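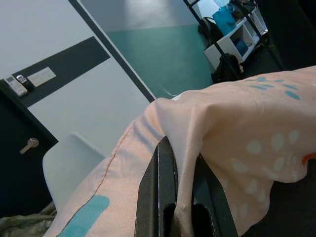
Sobia Tanoli asked in the thread whether the shuttle timetable data covers the late airport runs as well, and whether she could use it to plan group pickups out of Stondivham without calling every operator first. Yes to both! Those two requests shaped most of this release.

Canora Shuttle Data

Canora is a plain CSV collection of shared shuttle, minibus and coach hire routes in and out of Stondivham. It grew out of a spreadsheet I kept for wedding guests and school band trips, and I'm so pleased with how far it has come. The current release has 723 route records from 32 operators.

14 comments
Share

What's in it

routes.csv – one row per route, with operator, start, end, days running and seat count
stops.csv – pickup points with a short note on where the driver waits
hire.csv – minimum hire hours, deposit rules and luggage limits for private groups

The stops file is my favorite part. Awan station has two curbs that look the same on a map, and the coaches only use the north one. If you've ever dragged a drum kit to the wrong side (I have, twice), you'll see why the notes column is so long.

How to load it

Any spreadsheet program will open the files. They are UTF-8, comma separated, with a header row. Times are local, on a 24-hour clock. Runs after midnight belong to the day the service started, so a 00:40 airport run on Friday's schedule leaves early Saturday. Please check this before you book anybody onto one!

Known gaps

Dresum is thin. Two operators there publish only a phone number, so their seat counts are blank. Blank means unknown, please don't read it as zero. Wheelchair lift details are filled in for almost 80 percent of vehicles, and I would love help with the rest. Prices are left out completely. They change with fuel and season and I couldn't keep up.

Updates

Last full check: Wednesday, August 29, 2018. The May release had the holiday schedules swapped for two routes, fixed now. Seat counts for 20-seat minibuses used to include the driver in some rows and they no longer do.

Sending corrections

Open an issue with the route ID and where you saw the change – a photo of the posted timetable is great, an operator's email is fine too. One route per issue, please.

License

Free to use and share with credit to the Canora project.

Shared 32 times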